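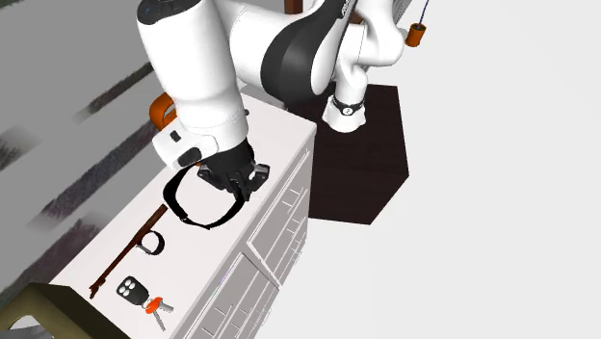 Panya Phuthong has been testing laptop cooling for Tatura since the company opened its second lab, and most of her September went on one machine, the Jusudon 4. The chassis is slimmer than the previous model's. The fans are the same size.

"The fans were never the limit," she said. "The limit was the gap under the rear feet. On a flat desk the old one was breathing its own exhaust."

The new feet raise the back edge by 2 mm. In her tests the processor held its full clock for 40 minutes under load before it stepped down. The older model was tested with the same power settings and the same paste, and stepped down after 5.

She is less pleased with the firmware. The quiet profile reads one sensor, next to the battery, and reacts late when only the graphics chip is busy.

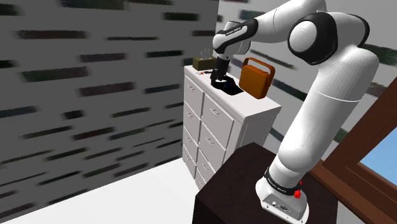
"You get a warm keyboard and silent fans, then both fans at full speed," she said. "The curve needs more steps. We sent that back to Prasertsri, who write the controller code, and a revised build is due."

Asked about liquid metal, she said it had been tried and dropped. The gain over ordinary paste was 4 degrees at the processor, and the seal around the die made repairs slower. She would sooner see the money go on a thicker heat pipe.

Owners can do little about the fan curve for now. Phuthong suggests the balanced profile, with the maximum processor state set slightly below full when the machine is used on a lap.
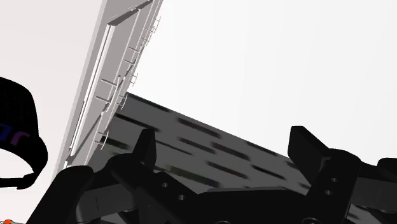
Plollow disagreed on that last point, saying that capping the processor hides the fault and that the quiet profile should be withdrawn until the new build is out. Phuthong did not object to withdrawing it, but said the cap costs very little in games, where the graphics chip does most of the work.

The revised firmware has no release date.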